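7 June 2025

Spent the day on the simulated handover cell, the one we run for Omura. The wrist view had drifted from the tool frame after last night's Surero update, so I reloaded the gripper model and went through the mounting offsets again. Two were wrong. The lateral one was off by 55 counts, the rotation by less.
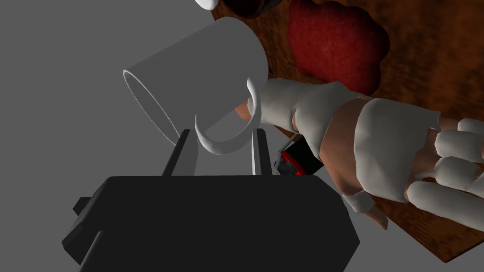 Reset the finger stroke next. Fully open should read 1,192 on the encoder channel and it read that on every cycle once the old calibration file was deleted. The Vustetti driver still caches the previous value at startup. I have written this up before, in October, and the ticket is still open. 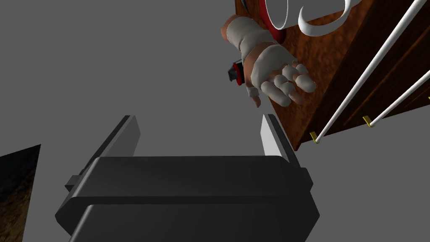

Contact settings took most of the afternoon. The hand model and the gripper use different collision margins, and the mug handle has its own. I set all of them from one table and locked the file. Finger pad friction stays at default until the Zou parameters come in. Log closed at line 641 with no solver warnings. 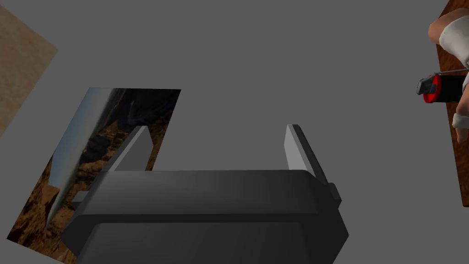 Left to do: the joint limit on the wrist axis, which trips early on slow approaches, and a backup of the config to the second drive. Lower back sore. Need a different chair.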